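Lot 1651

Receipt

The lot came up from the Rera warehouse in October with the rest of the unclaimed freight. It had been entered as a single line: two items, small, one dark and one light, no packing list. The sender was given as Katona. At Grakside, Katona can mean the valley, the town in the valley, or the firm that used to run the pumping station there. The clerk who filled in the line had not said which, and the clerk had since moved to the coast.

My work was classification. The schedule has 50 categories, and an item that fits none of them goes into category 50, which is called Other and costs the depot a storage charge. We were discouraged from using it.

I signed for the lot at 2 p.m. and put both items on the white table. The table is used for all small goods. Its surface is marked, and the marks are recorded on a sheet in the drawer so that they are not confused with residue from the freight. 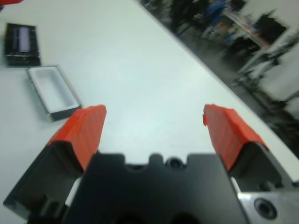 Lot 1651, both items on the inspection table.

The procedure allows 15 minutes for a lot of this size. The first part is spent looking without touching. I noted the shape of each item, which was rectangular, and the color, which was black for one and white for the other. I noted that the white one had a dark rim. The form has a box for size, and the permitted entries are small, medium and large. I wrote small twice.

The next box is marked Function. I left it blank and went on to the one after, which is marked Condition, and then came back.

Correspondence

The file held one letter. It was addressed to the depot, typed, and unsigned except for a stamp from the Perkum post office. I copied it into the record as required:

"These belong together. The dark one was my father's and the light one was bought later to go with it. If you have to separate them for your shelves, please write down that they were sent together. I will come for them when the road is open."

The Perkum road had been closed since the slide. It was cleared one lane at a time, and the depot received a bulletin whenever the position of the barrier changed. I kept the bulletins in order. By my reading, the barrier had moved forward in spring, stayed where it was all summer, and in October had been moved back.

The letter was not evidence of function. I looked through it again for a noun. There was "one," used for each of the items, and there was "shelves," which were ours.

The rules on separation are clear. Goods are stored by category. Two items in different categories go to different aisles, and the black goods and the white goods of a mixed lot usually end up at opposite ends of the building — color is not the criterion, but it tends to work out that way. A lot can be kept whole only if one item is a part of the other, or if both are in the same category.

I set them side by side to see whether one would read as a part of the other.

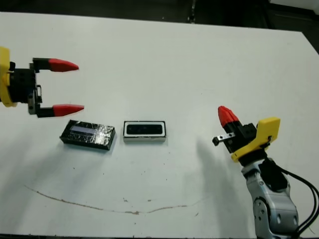
Determination

They did not fit into each other and I did not try to make them. Forcing is grounds for a damage report.

I then consulted the schedule from the beginning. Category 1 is grain. I passed over grain, seed, feed and rope. Household goods was possible for the dark item on the strength of the word "father," although the schedule does not recognize relatives. Instruments was possible for the light one. An examiner in the next bay thought both could go under fittings, and asked whether I had finished with the lamp. I had not.

At the end of the time allowed I had two items in two categories and a letter asking for something the form could not hold. There is a remarks line. It takes a short entry, and remarks are not read by the shelving crew.

I crossed out both categories and initialed the corrections. I wrote 50 against the dark item and 50 against the light one. In the Function box I wrote "accompanies the other" for each. The storage charge was calculated at the counter and entered under my number.

The lot was shelved in the Other aisle, lower rack, left of a crate from Rera that has been there longer than I have. I checked the location the next morning and both items were in it. The crew had left a space between them, narrower than a hand, in line with the spacing rule.

A bulletin arrived at noon. The barrier on the Perkum road was unchanged. I filed it behind the last one and started on the next line, a sack of buttons from Katona, the valley.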